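Skasdale School open day, 20/09/2025

Got there late, bus trouble, so missed the head's welcome. Caught the tail end from the back of the hall - something about the new sixth form block and a plea for patience over parking. Packed. They'd put out 57 chairs and people were standing along the wall bars.

Tour groups went off from the foyer. Ours was meant to be nine, ended up nearer double. Lower school first: Nurno building, the old one, still smells of floor polish. Classrooms smaller than I remembered. Class sizes are 22 in the first two years, which is better than our present place, then they go up when the sets are made. Asked how far up. Got a vague answer.

Library good. Open til five on weekdays, homework club included, no charge. Liked that. Language teacher was very frank about German - not enough takers, gone from August, French and Spanish only now. Science labs had been redone over the summer and pupils were doing the demonstrations themselves, a bit nervous, very polite. One explained titration to me better then anyone did in my day.

Lunch was soup and a roll in Hollis Hall. Queue slow. Talked to other parents, mostly about the entrance paper, which has changed again. Two parts now, maths and English, the reasoning section dropped. Past papers are not on the website yet but the office will post them if you ask.

Afternoon was meant to be a talk on bursaries at the Hesta annexe. Started late and ran over. Main points - forms by half term, both parents' income counted, reviewed every 3 years. Bring payslips. Uniform grant is seperate and hardly anyone applies for it.

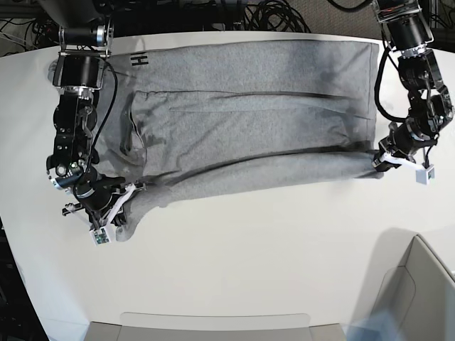
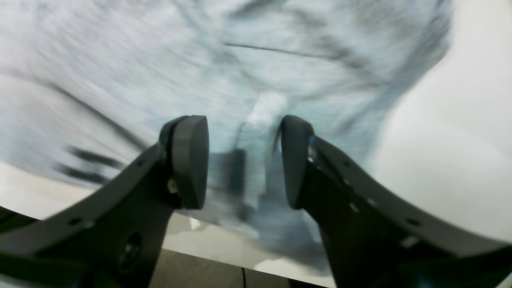 Left before the choir. Another parent on our tour wrote to me afterwards that the bursary deadline had been given as the Friday before half term, with late forms going to the bottom of the pile, and that the school office would only take paper copies.

Contact | Copyright | Back to top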